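Galeria: mesa de preparação e recipientes
Publicado em 07/03/2018

Esta página reúne o material de apoio à revisão da secção de embalagens e recipientes de mesa do catálogo Stukitz. O trabalho decorreu em fevereiro, na sala de preparação da Trerdale, e abrangeu sacos de plástico impressos, jarros transparentes e frascos com tabela nutricional. O texto regista os critérios de arrumação e de leitura de rótulos usados na revisão, para que as fichas antigas e as novas possam ser comparadas sem ambiguidade.

Superfície de trabalho

A mesa deve estar desimpedida antes de se colocar o primeiro recipiente. Os artigos altos ficam afastados dos cantos. Os passa-cabos do tampo mantêm-se livres e não servem de apoio a peças de base pequena. A limpeza faz-se com pano húmido, sem abrasivos, seguida de pano seco.

Uma marcação de posição no pavimento ou nos cantos do tampo só é válida enquanto a fita estiver íntegra. Quando a fita levanta, substitui-se a tira inteira – remendos parciais introduzem desvios de alguns milímetros que depois aparecem nas medições.

Recipientes transparentes

Os jarros são registados pela forma da abertura, pelo tipo de pega e pela altura total. A cor do plástico transparente anota-se sobre fundo branco, pois o tampo altera a leitura do tom. A pega fica sempre orientada para o mesmo lado em todas as fichas de uma série. Na série 18 do catálogo a orientação é à esquerda, na série 30 é à direita.

Sacos e películas

O saco vazio ou amarrotado não se mede pela altura. Regista-se a largura da boca com o saco estendido e, em separado, a posição da etiqueta impressa. Se o texto da etiqueta não for legível, a ficha indica «ilegível» e não se tenta completar a informação a partir de outro exemplar.

Rótulos em chinês

As tabelas nutricionais em caracteres tradicionais são transcritas por colunas. O título 營養成分表 corresponde a «tabela de composição nutricional» e o cabeçalho 營養素參考值% à percentagem do valor de referência do nutriente. Os valores percentuais copiam-se tal como estão impressos, incluindo os superiores a 100, frequentes em suplementos.

Imagens

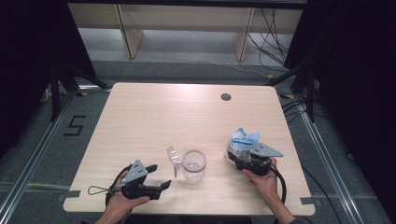
Jarro de plástico transparente com pega à esquerda, sobre tampo de madeira clara; à direita, saco transparente amarrotado com etiqueta azul e branca.
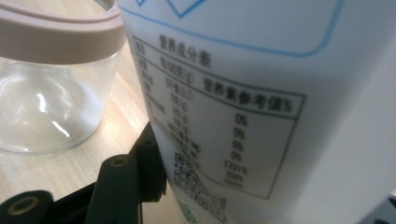 As fichas revistas seguem a numeração da lista Stamatopoulos, com exceção da ficha 56, que foi dividida em duas por conter artigos de materiais diferentes. A referência original mantém-se na primeira parte e a segunda recebe o sufixo B. Quem consultar o índice impresso deve ter em conta que este ainda apresenta a numeração anterior.

A arrumação final faz-se em caixas Jollodano de tamanho 3, com os recipientes rígidos na base e os sacos dobrados por cima. Os frascos ficam na vertical, com o rótulo voltado para a frente da caixa – a consulta dispensa assim a remoção da peça. As tampas soltas vão num saco à parte, identificado com o número da ficha.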